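From: Benjie Dizon
To: Whitcombe gripper users list
Date: December 31, 2024
Subject: Re: parallel jaw or slim fingers for door tasks in sim?

> We have a two-arm setup and one shared controller. In the Odow
> simulator the stock Hultell parallel jaw will open a cabinet drawer
> all day, but on lever handles it slips off as soon as the door starts
> to swing. Before I spend a week on friction settings, has anyone
> tried the Skumeo slim fingers on the same doors? Also curious if you
> run the wrist camera or only the head camera. My head camera loses
> the handle half the time.

Yes, we went through this over the past few months, so here are our notes. Everything below is simulation only. We haven't put the Skumeo fingers on a real arm yet and I don't expect to before the spring.

The setup is two arms on one body in the Odow double door room, the one with the white door and the blue door next to each other. We like that room because both doors have to be dealt with before the robot can go through, and the gap is narrow enough that a bad grip shows up quickly. Each run is the same task with a new start pose. One arm takes the handle on the white door and the other keeps the blue door from getting in the way.
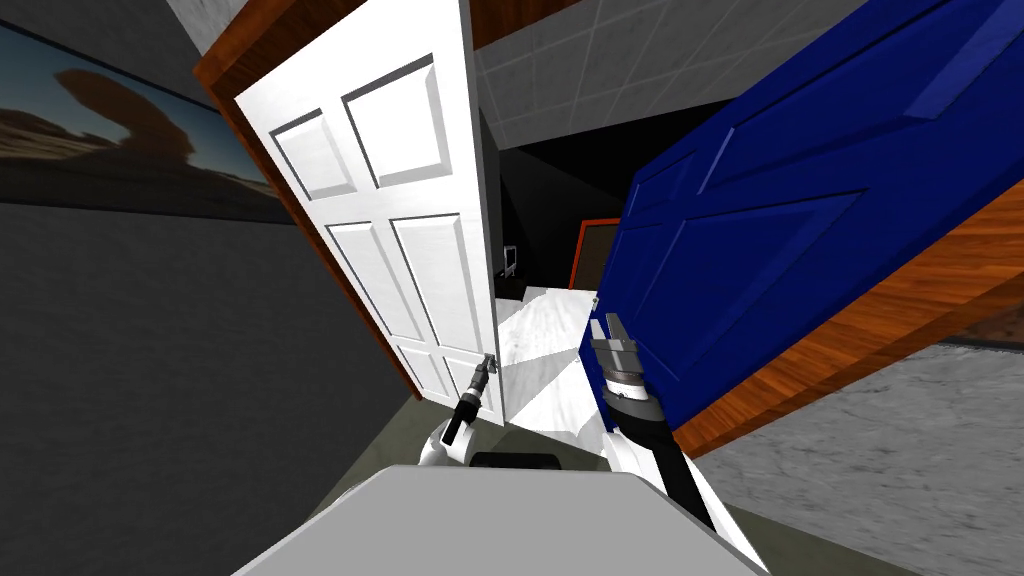 We ran 1000 trials per finger set with the same random seeds. The controller was the plain Whitcombe impedance controller at 80 Hz, no learned policy, handle position taken from the simulator. I wanted to compare fingers and leave perception out of it. If you feed it your own handle estimate the results will be worse for both sets, and probably worse for the jaw.

Our jaw had the same problem as yours. It closes fine, then the handle rotates inside the fingers and the wrist tries to follow it with a roll that the arm can't reach from there. Raising friction hid the problem for us until we changed the start pose. What did help was dropping the rotational stiffness on the wrist to 16 and leaving the translational gains where they were. I would try that before you touch friction at all.

On cameras, we log both. The head camera is the better one for planning the approach, and the wrist camera is the better one for the last stretch, but the wrist view depends a lot on where the arm is pointed. On some runs it spends half the episode looking at the floor and the bottom of a door. We also had trouble with loose props in that room. The framed desert picture can end up on the floor, and our first handle detector was happy to call the corner of it a handle.
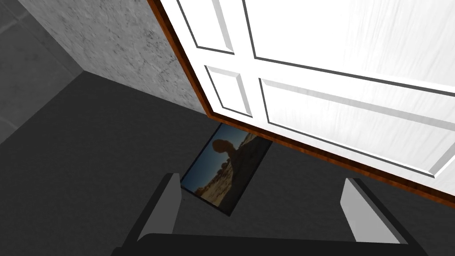
We ended up masking anything below a fixed height in the detector. It's crude but it took care of most of the false hits. If your room file has the props set to static you may not see this. Check the file, the default changed in the July release and I don't think it was in the release notes.

For the head camera losing the handle, look at your mount roll. Ours is tilted quite a bit in these runs and the detector was trained on upright views. We retrained with random roll and that fixed the larger part of it. The rest was the arm getting between the camera and the handle, and for that I have no good answer — we just hold the last estimate for five frames and carry on.

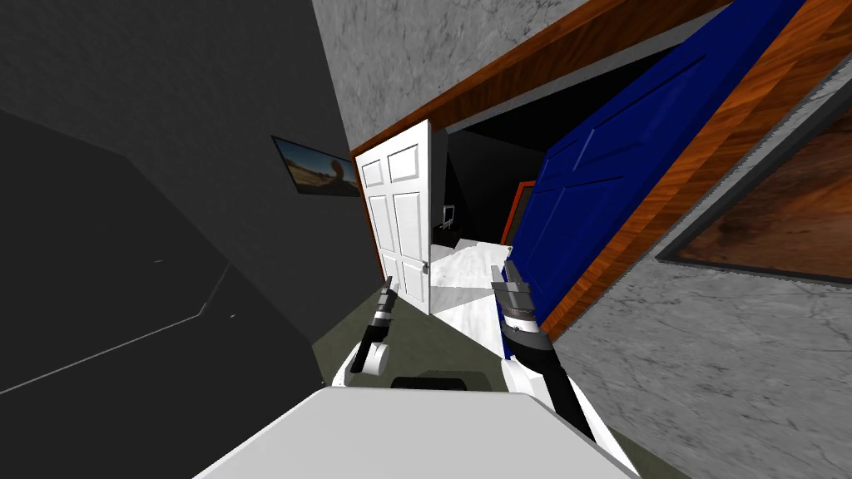
Head camera, both grippers free, white door open.

One more thing about the blue door. We don't grasp it. The gripper on that side only rests against it or pushes, so finger shape hardly matters there and the jaw is good enough. The contact model matters more. With the default contact settings the door would chatter against the fingers and the force log was useless. Doubling the solver iterations cleaned that up but the runs take longer, so budget for it if you plan a big batch.

So if I had to pick today I would put slim fingers on the handle side and leave the jaw on the other. Mixed fingers are a pain with one shared controller, as the gain file assumes both hands are the same. You need two gain files and a small change in the loader. I can post the patch if there's interest.

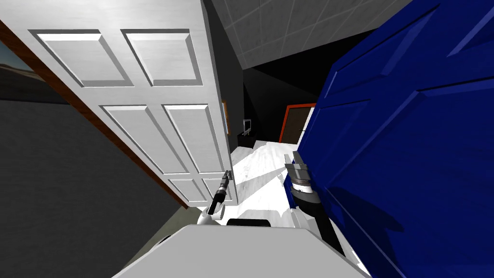
Reply from a list member: Please do post the patch. We tried mixed hands under the shared controller in July and gave up when the loader kept writing the left gains over the right ones. I'd also like to know if your wrist stiffness of 16 holds for a door with a closer on it. Ours drifts off the lever once the closer starts pulling back, and going lower than that made the approach sloppy.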